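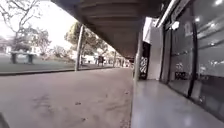 ## 4. Première mise en route sur une allée couverte

Le Kultov de Gromodico balaie et ramasse les petits déchets secs. Il ne remplace pas encore une équipe d'entretien : les taches incrustées, les vitres et les angles restent un travail à la main. Veuillez en tenir compte avant de signer un contrat de nettoyage.

1. Parcourez l'allée à pied et notez les poteaux, les bordures et les changements de niveau.
2. Posez la balise Starnilell à l'entrée du trajet. Laissez 2 mètres libres devant elle.
3. Allumez la machine et attendez la rotation complète du capteur (360 degrés).
4. Faites un premier passage de 200 mètres au maximum, en mode « Apprentissage ». Marchez derrière la machine.
5. Sur l'écran, tracez la limite côté pelouse et la limite côté bâtiment.
6. Enregistrez le trajet, puis lancez le mode « Travail ».

**Attention :** le Kultov ne monte pas et ne descend pas les marches. Un rebord de béton ou de carrelage doit toujours être tracé comme limite.

**Remarque :** le passage de l'ombre à la lumière du jour peut ralentir la machine - c'est normal, ne la poussez pas.

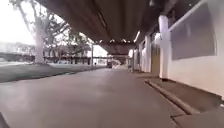

**Peut-on laisser le Kultov travailler seul toute la journée ?**
Pas avec cette version. Une personne doit rester sur le site, car la machine s'arrête devant un obstacle inconnu et attend une confirmation.

### 4.1 Après le passage

- Videz le bac et brossez la grille.
- En octobre, quand les feuilles tombent, contrôlez le rouleau deux fois par jour.
- Changez le rouleau après 500 heures de service.

Notice révisée le 29/2/24.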